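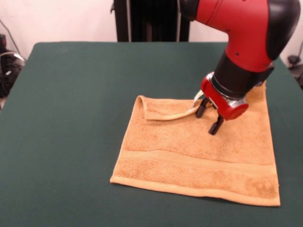
Zelik Fusgate Stereo Phaser for Organ and String Machine

Price: $370
Availability: in stock, second run
Page updated 26 September 2018

If you have ever wondered why the string pads on your favorite long-winded 1970s album seem to breathe while yours just sit there and hum, the answer is usually a phaser, turned up further than good taste allows. The Fusgate is our attempt at that kind of phaser. It is built for keyboards first. Guitarists may use it too, and they will, whether we say so or not.

The first run was 120 units and sold out in May. The second has a quieter power section and a footswitch that no longer sounds like a stapler. Everything else is the same, including the color, about which we received letters.

What it does

Six stages of phasing, one mono input, two outputs. In stereo the two sides sweep in opposite directions, so a held chord drifts across the room and back again. Organs pick up a slow chewing motion. String machines turn wide and slightly seasick. Electric pianos behave well at low depth and badly at high depth, and both are worth having for a twenty-minute piece about the sea.

The Fall switch sets what happens when you step off the pedal. In the up position the effect stops dead. In the down position the sweep winds down over several seconds, the way a rotary cabinet does when the motor cuts out. We leave it down. It makes the end of a solo sound as if you planned it.
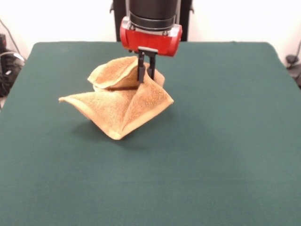 Terry towel over green felt.

Controls

Rate: from very slow to a gargle. The bottom third of the dial is where most people end up living.
Depth: how far the sweep travels.
Regen: feeds the output back in. Past three o'clock it starts to whistle, and past four it has opinions of its own.
Blend: dry to wet. All the way up gives you vibrato, which goes over nicely with fake flutes.
Fall: see above.
Input pad: on the back, next to the jack. Use it with organs. If your sound has gone crunchy and you didn't ask for crunchy, you forgot the pad.

Power

Use a 9-volt DC supply, center negative, rated for 300 mA or better. There is no battery compartment. We tried one in the prototype and it lasted through an overture. The pedal shares a power brick politely as long as the outlets are isolated; on a daisy chain it will hum in a key you are not playing in.

Getting along with other gear

The Fusgate goes after fuzz and before echo. You can reverse this, and the result is a sort of soup, which some of you want. With the Noh tape echo, run both outputs and keep the echo short, 300 milliseconds at most, or the repeats begin to argue with the sweep. The Clikel expression pedal plugs into the side jack and takes over Rate. Other expression pedals may work backward, so that pushing down slows the sweep. This does no damage and a couple of our testers preferred it.

In the box

One pedal, four rubber feet (stick them on yourself, or don't), a printed manual with settings charts, and a sticker. The power supply is sold separately. We know.

Returns and repairs

Thirty days to send it back if you don't like it. Repairs are free for the first two years, and after that we charge for parts and grumble about the labor. Pedals with beer inside them are looked at last.

From customers

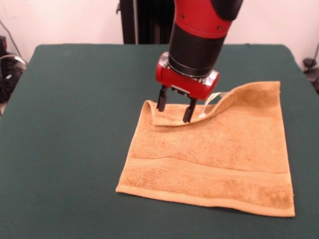 A buyer of a first-run unit wrote to say that it had been on at every rehearsal since it arrived, mostly because the band had stopped noticing it until the night it stayed home. The old footswitch, the letter went on, could be heard clearly on their live recording, in the quiet part, twice. We now offer the new switch as a swap for first-run owners. Send the pedal in with a note and pay the postage one way.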